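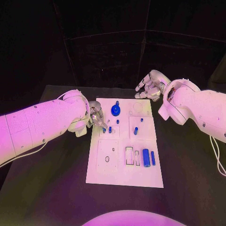
I had wanted to see the workshop at Skarkomholm for a while, and in October they finally held an open evening. It is the old net store down by the water, which a small firm called Flaltlow took over for testing robot arms. I booked the six o'clock slot on a Monday and got there early because I didn't trust the bus. What they were showing was a two-armed robot working at a board of blue pegs and cylinders, the sort of thing you would give a toddler, except that the toddler would have better light. They keep the table dark, with black cloth hung behind it on a frame, and the left gripper and the right hand come in over the white board from either side. The big blue knob near the top is the part everyone asks about, and I asked about it too.

Entry was free but you had to put your name down. They gave us a paper badge and a cup of tea, and we stood in the front room until Tobiloba Babalola came to fetch us. He looks after the arms day to day and did most of the talking. The other person on duty was Aivar Jõgi, who sat at the computer and only spoke when somebody asked him something directly. He had a cold, so I don't blame him.

Tobiloba started with the board. They call it Kusel, after the town where the first one was cut, and they have used the same design ever since. It has places for round things, square things and long thin things. Some of the places are only outlines cut into the surface, and some are raised plates. The job is to pick up a part and put it where it belongs. He said the outlines are there so that a person can see at a glance whether the robot has gone wrong, and that the shapes are kept simple on purpose. If it fails with a plain cylinder you know the trouble is with the reaching or the gripping. If it fails with a plastic dinosaur you don't know anything. I thought that was fair enough.

We were let in behind a strip of tape on the floor and asked not to lean over it. I was at the left end next to a retired ferry engineer who knew a good deal more about joints and bearings than I do, and kept up a quiet commentary the whole time. I learned as much from him as from the official talk.

The first thing that struck me was the speed. I had seen clips of robots on the internet and expected something quick. These went down to the board slowly, stopped, went down a bit more and stopped again. When the left one closed on a small peg it took long enough that people started to shuffle. Then it lifted it cleanly and carried it across, and there was a sort of general breath out. It missed the next one. The fingers shut just to one side, came up with nothing, and the arm carried on to the hole as if it had the part in its grip. A boy near the front laughed out loud and Tobiloba said yes, that was about right.

He was open about the failures, and I liked that. They had made 895 attempts with this board since the summer and kept a record of every one, good or bad. When I asked how many were good he said it depended very much on the part. The fat round pieces are easy. The long slender cylinder is a pain, because it rolls when it is touched off centre and then lies at a new angle. It also has to be turned to line up with its slot, and a small error in the turn means it sits on the edge and won't drop in.

My own question was about the knob. I wondered if it was a handle for moving the board about. It isn't. It is a part like the others, with a wide base and a narrower post on top, and it goes in the large circle. They like it because it can be gripped in two ways, by the post or by the base, and they want to see which one the robot goes for. I asked which it was and Aivar said, without turning round, "The wrong one."

Somebody else asked why the two ends were different, with a gripper on one arm and a hand with jointed fingers on the other. Tobiloba said they wanted to compare them on the same parts under the same light. The gripper was easier to look after. The hand could get hold of more awkward things but took longer to set up, and its fingers needed checking each morning. The ferry engineer asked what a replacement finger cost and was told, politely, that it was more than anyone liked.

The darkness was deliberate as well. With the windows uncovered, the results in the morning didn't match the results in the afternoon. They bought the cloth from a shop in town called Adeyemi, which mostly sells curtain fabric, and the owner wanted to know what sort of window needed 130 metres of black. Not all of it is up. There was a roll of it in the passage by the toilets, and I nearly fell over it.

After the demonstration there was half an hour for questions, though most people went back for more tea. I stayed by the tape and watched two further runs. In the second the right hand did very well with one of the short pegs, and by then there were only three of us left to see it.

I caught the ten past eight home. They are planning another open evening in spring, with a different board, and I have put my name down for it. If you go, wear a jumper, as the heating in the back room is off while the arms are running. Parking is on the quay and the machine only takes coins.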